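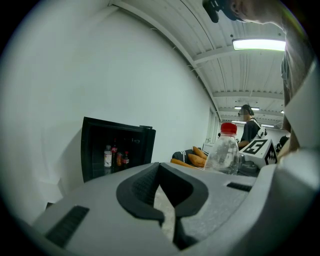

Clear bottle, red screw cap, mostly empty.

Tuesday, 8:40. Odor panel, rinse water from the Gultia tank liner. Continues from the December pages.

Purpose: find out whether the plastic taste reported at the Stindis site comes from the liner itself or from the hose between the liner and the draw-off tap. Theda thinks hose. I have no view yet, although the December numbers lean her way.

Setup. Four coupons of liner material and four lengths of hose, cut on Monday night and left in covered beakers. All glassware through the long wash, then two rinses with carbon-filtered tap water. The filter cartridge was changed before the run. Last time it was not, and the blank came out with a faint musty note that cost us the whole series.

Coupons are cut from the middle of the roll. The outer wrap had picked up a solvent smell from the shelf next to the adhesives, so I threw away the first two turns. Delia has since moved the roll to the dry cabinet. Please leave it there.

Volumes: 800 mL per beaker for the liner, 400 mL per beaker for the hose. The surface to volume ratio is therefore different for the two sets, and they should not be compared directly by score. Each set is compared with its own blank. I am writing this down because the December summary did compare them directly, and Henrik was right to send it back.

9:15. Beakers filled to the brim and covered with watch glasses, no foil. Foil was used in the first series and left a metallic note in one of the blanks, or at least Afiq said so and the other panelists agreed once he had said it, which is its own problem. Panelists now write the score before anyone speaks.

Sample codes are in the back of the blue folder, sealed. Amra has the key. I do not know the order and do not want to.

While the beakers stand: cleaned up the scoring sheet. The old one ran from zero to five with words against each number, and the words overlapped. "Weak" and "slight" were separate steps. The new sheet has none, just noticeable, clear, strong, and a free line for what it smells like. The free line has been more useful than the number so far. Three separate December sheets said "garden hose" or "new hose," written with no knowledge of the sample type.

10:30. Checked temperatures. Liner beakers are a degree warmer than the hose beakers, which sit nearer the window. Swapped two and two so that each set has the same share of the cold end. A water bath would be better. The Pettigrew bath is still out for a thermostat and the loan unit does not hold this many beakers.

12:50. Panel, first sitting. Theda, Delia, Afiq, Henrik. No coffee for an hour before, no hand cream. Henrik had eaten an orange at his desk, so he was moved to the second sitting and Amra's colleague from the Brotari group stood in. She has sat on panels before and needed only the sheet.

Cover off, swirl, sniff, score, cover on. One minute between samples. The minute was kept this time. In December it drifted down to whatever the slowest writer needed, and the later samples scored lower across the board, presumably from fatigue.

2:30. Second sitting, same order reversed. Henrik back in.

Opened the key with Amra afterward. Results in words, full sheets in the folder:

Liner: all four coupons at none or just noticeable. One coupon reached clear with one panelist in the first sitting and none with the same panelist in the second. I am treating that as noise.

Hose: all four lengths at clear or strong, both sittings. Free line again mostly "hose" or "rubbery," once "balloon."

Blanks: none, with a single just noticeable in the hose set.

So the hose is a source. This does not clear the liner. Contact time on site is much longer than a morning, the Stindis tank holds 1000 L and is drawn down slowly over weekends, and the liner has never been tested warm. The site log gives over 400 hours of standing time for the worst complaint. We should not tell Stindis that the liner is fine on the strength of today.

Theda wants to flush the hose and rescore. Agreed. Proposed procedure: one length flushed overnight at a trickle, one soaked and drained twice, two left as they are for controls. If flushing brings it down to just noticeable, the site can do that themselves before anyone orders a replacement.

Open points:

Warm soak for the liner, once the bath is back. Ask Delia for the delivery note so we can chase the repair.

Hose batch. The cut lengths have no printing on them and the reel label is torn. Afiq will check the order against the site's own record. If the site hose is a different batch, today's result carries less weight.

Chlorine. Site water is chlorinated and ours goes through carbon, so any reaction product would be missing here. Henrik suggests a parallel set in unfiltered tap water. Fine, but then the panel needs an unfiltered blank as well, and that makes the sitting too long – split it over two mornings.

5:10. Beakers emptied and in the wash. Remaining hose bagged and labeled, bottom drawer, left side. Coupons discarded.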